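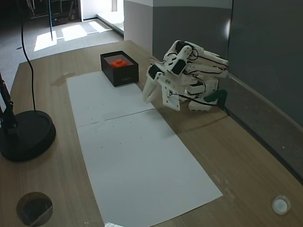
4.3 Preparing the work surface and the target block

This section covers the tabletop part of the Zeltska grasp-repeatability protocol. Complete the joint calibration in 4.2 first. Allow one operator per station.

1. Power down the servos and move the hand clear of the paper.

2. Lay two sheets of white paper end to end along the length of the table. Press the seam flat with a ruler. A raised seam tips the box and shows up later as a false offset in the approach angle.

3. Place the open black box on the far sheet and set the orange block inside it with the stud facing up.

4. Mark the reference points on the white surface by hand, in dark ink. Use capital letters for the axis marks and a small x for each approach point. Write thin strokes; the tracker fits to the center of the crossing, and a thick pen widens the fit error.

Note: Marks do not have to be evenly spaced. Their measured coordinates go in the station file, and the solver works from those values only. 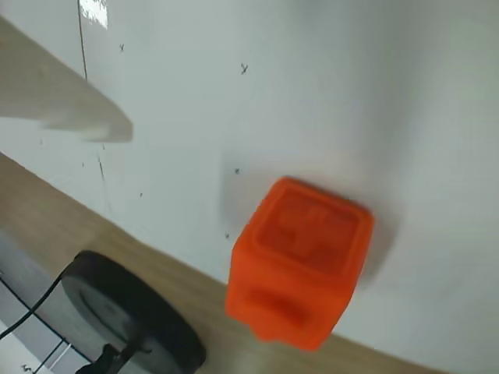 5. Run the registration routine. It collects 300 samples and reports a residual for each mark. Repeat step 4 for any mark whose residual is flagged, then rerun the whole routine. Do not edit single rows in the station file.

6. Save the result under the station name and the operator's initials.

CAUTION: Keep cables outside the sweep of the fingers. A snagged cable can strip a servo gear before the current limit responds.

4.4 Recording a trial block

1. Enable the servos and command the open pose. Wait for the ready prompt.

2. Start the log, then start the approach. Logs started after the approach are rejected on import.

3. Let the hand complete its closing move without assistance. If the block drops or shifts, enter code F2 and continue to the next trial.

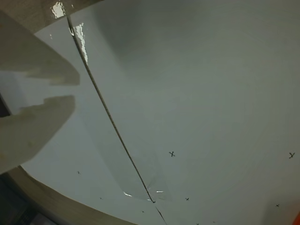 4. Return the block to its start position after every trial, including failed ones. Check its orientation against the station file.

5. Stop after 400 trials or when the drift monitor trips, whichever comes first. Rerun registration before resuming.

Note: In the August comparison, Torvik and Wikström found that most of the spread in contact position came from block placement between trials. Joint backlash was the smaller term. Report the two separately, using the split in Table 6.

Trials with a missing registration file cannot be recovered. Delete them from the set and record the trial numbers in the station log.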